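Paper filing at home, revisited

August 8, 2018

I moved my household records back to paper in June. The old system was a folder of scans with no naming rule, and finding one gas bill took 19 minutes.

The new rule is one bundle per supplier, newest sheet on top, clipped at the top left.

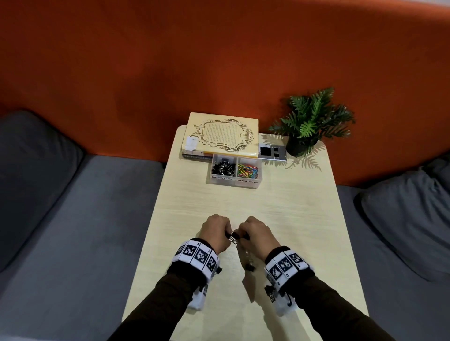
Staples were rejected early. A bundle gets reopened every month, and the holes tear after a few rounds. Plastic wallets add bulk - 20 of them fill a drawer that holds twice as many bare bundles.

Retention is seven years for tax papers and two for everything else. 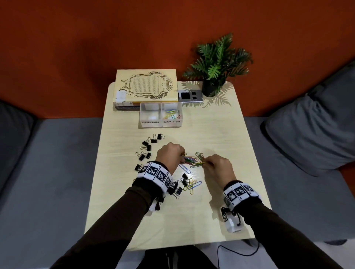 Guarantees are the exception. They stay until the item is thrown out, with the receipt photocopied, as till paper fades. The index is a single handwritten sheet, currently at 263 entries.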